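Two robot arms have joined our washing-up room at Listville and I have thoughts. A thread!

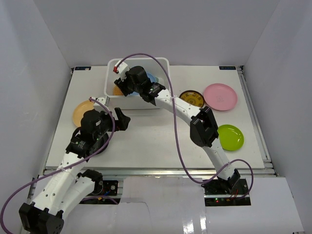

Mayu Kubo
Kitchen porter lead, Listville canteen
29/03/2019

1/ I've stacked plates for 16 years, so when Takeshi Hirose told us arms were coming to learn plate sorting I expected to sulk. Reader, I did not sulk. I stood there with my tea going cold and forgot my break!

2/ The job is dull to describe. A mixed lot of crockery, a white plastic bin, get the one into or out of the other without a smash. We do it for 80 covers at lunch, by hand, bent over, every day.

3/ My favourite bit is the wrist. The right arm gets its gripper down into the bin, right by the blue dish, while the left one has its fingers open out front. Two people at one sink would be elbowing each other by now.

4/ What changes for us? Nobody's hours are going, we got that in writing. Asuka Minami has moved to checking and portioning, which she'd asked for twice. I now spend part of my shift teaching, and I've never been asked to teach anything before.

5/ And the arms need it! I know a rimmed plate wants lifting from the side. I know which bowls stick together. I'd never said any of that out loud until Ilgın Demirtaş sat down with a notebook and asked me. She filled 19 pages.

6/ Grumbles, to be fair: the arms are slow, the cables want watching, and I miss chatting across the racks. We've asked for a shared break so the sorting side and the portioning side still see each other.

7/ Next is the Kosetcombe kitchen in June. If you work there and you're worried, message me. Bring your fussiest plate, I want to see what they make of it.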